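3.2 후석 승객 공간의 측정 절차

본 절에서는 소형 해치백의 후석 착좌 공간을 평가하기 위하여 적용한 측정 절차와 그 한계를 기술한다. 선행 연구의 다수는 제조사가 공표한 실내 제원을 그대로 인용하였으나, 공표 제원은 기준 인체 모형의 자세와 좌석 슬라이드 위치가 업체마다 달라 차종 간 직접 비교에 적합하지 않다. 이에 본 연구는 Darnier와 Ustmont의 현행 소형차 2개 차종을 대상으로 동일한 조건에서 무릎 공간, 발 공간 및 승하차 개구부의 유효 폭을 다시 측정하였다.

측정은 7월 중 Brornholm 시험동의 실내 정반 위에서 수행하였다. 차량은 공차 상태로 두고 타이어 공기압을 각 제조사의 권장값에 맞추었으며, 앞좌석은 슬라이드 전체 이동 범위의 중앙에 고정하였다. 앞좌석 등받이의 각도는 수직을 기준으로 통일하였고, 높이 조절 장치가 있는 경우에는 최저 위치를 사용하였다. 후석 등받이의 각도 조절이 가능한 사양은 표준 위치에서만 측정하였다.

무릎 공간은 후석 착좌 기준점에서 앞좌석 등받이 후면까지의 최단 수평거리로 정의하였다. 다만 등받이 후면의 수납 주머니와 같이 쉽게 변형되는 부위는 기준면에서 제외하고, 그 안쪽의 단단한 패널 표면을 기준으로 삼았다. 이러한 정의는 Chow 지수의 산정 방식과 대체로 일치하나, Chow 지수가 좌우 좌석의 평균을 취하는 데 비하여 본 연구는 좌우를 분리하여 기록하였다는 점에서 차이가 있다. 운전석과 조수석의 프레임 형상이 서로 다른 차종에서는 평균값이 실제 착좌 조건을 왜곡할 우려가 있기 때문이다.
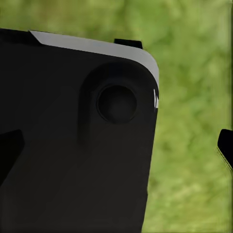
그림 4

발 공간의 경우, 앞좌석 하부의 레일과 배선 덮개가 유효 체적을 크게 좌우한다. 바닥 매트는 모두 제거하였으며, 발끝이 진입할 수 있는 높이를 레일 안쪽과 바깥쪽에서 각각 기록하였다. 항목별 측정은 좌석당 16회 반복하였고, 매 회 측정 기구를 차량 밖으로 꺼낸 뒤 다시 설치하여 설치 오차가 결과에 반영되도록 하였다. 대표값으로는 중앙값을 채택하였다.

승하차 개구부는 후석 문을 최대로 연 상태에서 측정하였다. 해치백 차체에서는 지붕선이 완만하더라도 후륜 아치가 개구부 하단을 잠식하는 사례가 많아, 문틀 상단의 폭만으로는 승하차의 용이성을 판단하기 어렵다. 따라서 착좌면 높이와 문턱 높이의 두 지점에서 폭을 구하고, 두 값의 비를 보조 지표로 함께 제시하였다. 이 비가 작을수록 승객이 발을 비틀어 내려야 하는 정도가 커지는 것으로 해석한다.

정량 측정을 보완하기 위하여 성인 참가자 30명을 대상으로 주관 평가를 병행하였다. 참가자는 두 차종에 무작위 순서로 탑승하였으며, 무릎 여유와 발의 움직임, 하차 시의 불편을 각각 5점 척도로 응답하였다. 차종명과 제조사 표장은 탑승 전에 가렸으나, 실내 의장의 차이까지 통제하지는 못하였다. 밝은 색상의 내장재가 공간을 넓게 지각하도록 할 가능성이 있으므로, 4장의 분석에서는 내장 색상을 공변량으로 포함한다.

이상의 절차는 정지 상태의 착좌만을 다루며, 주행 중 자세 변화나 장시간 탑승에 따른 피로는 고려하지 않았다. 또한 어린이용 보호 장구를 장착한 조건은 측정 대상에서 제외하였다. 해당 조건에서는 앞좌석의 위치가 보호 장구의 형식에 종속되므로 별도의 기준 설정이 요구된다. 후석 중앙 좌석은 두 차종 모두 측정하였으나, 안전띠 고정부의 간섭으로 착좌 기준점의 재현성이 낮아 본문의 비교에는 포함하지 않고 부록에 원자료만 수록하였다.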